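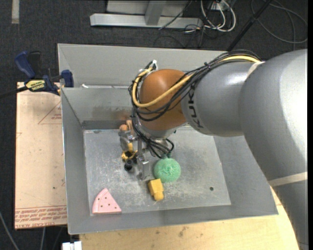
Metal bin vs. plastic totes for small odds and ends?

Skolmont Forums > Workshop and Storage

nimri_issa
OK so I need opinions before I spend money. I've been using plastic totes for all my little stuff (hardware, bits of toys I'm fixing, random tool parts) and the bottoms keep cracking. Now I'm looking at one big rectangular gray metal bin, high sloping sides, flat floor, same idea as the one up top. Mine would be used, 15 bucks, and the seller says it'll hold up to 400 pounds, which is way more than I'll ever put in it. Anybody gone this route? Do you regret it?

pegboardpat
Went metal in May and I love it. The sloped walls are the best part, everything slides to the middle and you just scoop. But look at the floor on that one, all those pale scratches and whitish marks. That's your future! Bare metal scuffs if you so much as look at it.

tang_fan
Who cares about scuffs, it's a bin.

pegboardpat
I care, I keep painted stuff in mine. It rubs off on everything.

ntombi.n
Put a liner in it. I have the Prulura mat in mine, the thin kind, cut to fit with kitchen scissors. Took me two tries to get the corners right and it still curls up on one side. My bin was just as scratched in the middle when I got it and now I never see it.

tang_fan
I had a liner and pulled it out after a month. Washers get under it and then you're peeling the whole thing up to find them. Bare floor and a shop brush, done.

ntombi.n
Then your liner was too small, Tang! Mine goes right up to the wall.

nimri_issa
Ha, OK. What about the small things though? I can already see myself with everything in one heap, yellow bits on top of gray bits on top of a little black thing I can't identify. Do you divide yours up?

quietgarage
Dividers never worked for me in a sloped one, they tip. I drop a couple of Ustuvar trays in and leave the rest open. Also think about where it's going to live. Mine weighs a ton empty and I've moved it exactly once, never again.

pegboardpat
Agree on the trays, disagree on the weight, mine's fine. Depends on the gauge I guess.

nimri_issa
Measured the shelf and I've got room. Going over at 2 to look at it, will ask about the liner if he has one.

ntombi.n
Run your hand along the top edge before you pay him. With a glove on!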